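Section 4: Setting Up Match Day in Louro

Welcome to the fun part! By now your club, your squads and your season are all in Louro, and you're ready to put a real fixture on the calendar.

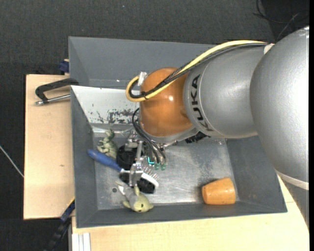

Match Day is where coaches, parents and referees will spend most of their time, so it pays to get one fixture set up really well and then copy it for the rest of the season. Set aside a quiet evening for the first one. After that you'll fly through them, I promise!

Before you start

You'll need:
Team Manager or Club Admin access (Coach access lets you edit lineups but not create fixtures)
A squad with at least one coach assigned
Your league's fixture list, on paper or as a spreadsheet
The Louro phone app, signed in with the same email you use on the website

Note: If your squad shows a gray padlock, your registration hasn't been approved yet. Go back to Section 3 and finish the player cards first.

4.1 Create your first fixture

1. Open the Season tab and choose your squad from the list on the left.
2. Click New Fixture.
3. Pick Home or Away. For a home game, Louro fills in your default field. For an away game, start typing the opponent's name and choose it from the list. If they use Louro too, their field and directions come across by themselves (I love this one).
4. Enter the kickoff time. Use the time the whistle blows, not the time you want players to turn up.
5. Enter the arrival time in the box underneath. Parents see this one in bold on their phones.
6. Choose the match format. Under 10 squads normally play short-sided, and the format controls how many shirts appear on the lineup screen.
7. Click Save as Draft.

The fixture now appears on your calendar with a dotted outline. Only you and your coaches can see it, so take your time and change whatever you like.

Caution: Don't click Publish until the field is confirmed. Publishing sends a message to every family in the squad straight away, and there's no way to call it back.

4.2 Ask who's available

1. Open the draft fixture and click Availability.
2. Set a reply deadline. Two evenings before the game works nicely for most squads.
3. Turn on Remind Once if you'd like Louro to nudge anyone who hasn't answered.
4. Click Publish and Ask.

Replies come in as green, yellow or red dots next to each name. Yellow means "not sure yet," and tapping the dot shows any note the parent has left, such as a late lift or a sore ankle.

Note: Players with two linked parents need only one reply. If the two replies don't match, the later one counts and both parents get a message.

4.3 Build the lineup

This screen got a complete makeover in the September update and it's a joy to use. Everything drags!

1. Click Lineup at the top of the fixture.
2. Drag players from the bench onto the field. Anyone with a red dot stays at the bottom of the bench and can't be dragged.
3. Tap a shirt twice to make that player captain.
4. To plan your substitutions, click Rotations and choose how many periods you want. The bar beside each name grows as you give that player more minutes, so you can spot a child who's being short-changed long before the game.
5. Click Share with Coaches, or Share with Squad if you're happy for families to see it.

Aoi Hoshino, who coaches two age groups at Vovden Juniors, sent us a great tip: build one rotation you like, save it as a pattern, and apply it to every fixture. Then you're only swapping names around. Her patterns idea worked so well that we've added a Save Pattern button right on the Rotations bar.

4.4 Record the game

You can score live from the touchline or fill everything in later at home.

1. Open the fixture in the phone app and tap Start Match when the whistle goes.
2. Tap the plus sign for a goal, then the scorer, then the assist if there was one. Skip the assist by tapping Done.
3. Tap Half Time and Full Time at the right moments. The clock doesn't stop by itself.
4. Add a short report if you'd like one on the club page. Reports hold up to 2912 characters, so there's plenty of room for that last-minute winner.
5. Tap Submit Result.

No signal at the field? Carry on as normal. The app keeps the whole match on your phone and sends it when you're back online.

Caution: Don't sign out of the app with a result waiting to send. Signing out clears anything that hasn't been uploaded.

Note: Some leagues don't publish scores for the youngest age groups. If yours is one of them, turn on Hide Score under Squad Settings. Your report and photos will still appear.

4.5 Copy the fixture across the season

1. Open your finished fixture and click More, then Copy.
2. Choose Single Copy, or Import List if you have a spreadsheet.
3. For an import, match your columns to the ones on screen. Date, opponent and kickoff are required.
4. Check the preview. Rows with a problem are shaded, and clicking one shows you what's missing.
5. Click Create Drafts.

If your league runs on Jinura, choose Connect League in step 2 instead and the list will fill itself in. Changes made by the league then show up as suggestions for you to accept.

Messages you might see

Code 10: The field is already booked at that time. Pick another time, or open the field calendar to see who has it.
Code 129: The opponent's name matches more than one club. Type the town as well and choose again.

Next, go to Section 5 to set up the Zestitov kit locker, where you can assign shirt numbers and keep track of who has the spare goalkeeper gloves.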